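Foltmont teaching lab, users' meeting, May
Minutes (typed up in a rush, corrections to the lab inbox pls)

Started 4.10 pm. Last minutes agreed, no changes.

1. Racks
Long chat about which racks stay on the main bench. Orange plastic ones, wooden ones, both? Wooden ones nicer to load, harder to clean. Agreed both stay for now.
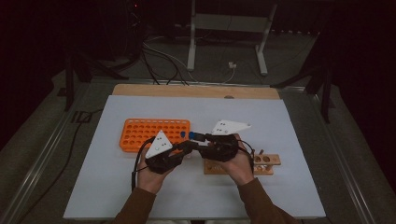 Wooden racks not to go in the sink. Wipe down only. Two came back warped after Easter and have gone in the bin.

2. Tubes and caps
Stock is 142 tubes with blue caps, 34 without. Volla can supply spare caps in bags of 100, Mollanura wants us to take whole sets. Caps only, agreed. Order to go in before the end of the month.

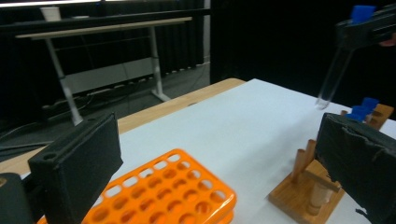
Photo: Foltmont teaching lab

Capped tubes go in the wooden racks, uncapped in the orange. Not everyone happy with this but carried. Labels for the shelves still to be done.

3. White bench covering
Keep it? Shows up spills well, slides about a bit if not lined up with the board underneath. To be changed monthly. Tape was suggested, no tape, it leaves a mess on the wood.
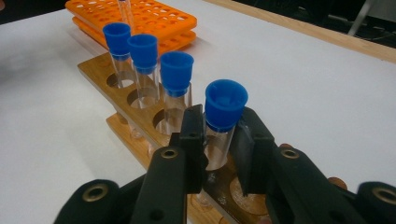 The evening group asked by email whether racks could be left loaded overnight, as setting up eats nearly a quarter of thier session. Agreed, if every tube is capped and the rack is pushed to the back of the bench.

Guimarães visit: they want to see the bench as used day to day, so no special tidy. Coats and bags off the stools though.

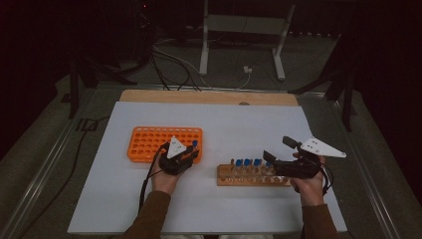 4. Any other business
Drawer under the sink sticks, reported again.
Bottle brushes, need the narrow sort.
Key to tall cupboard still missing. Check pockets.

Closed 5.05. Next meeting same time, same room, bring own mug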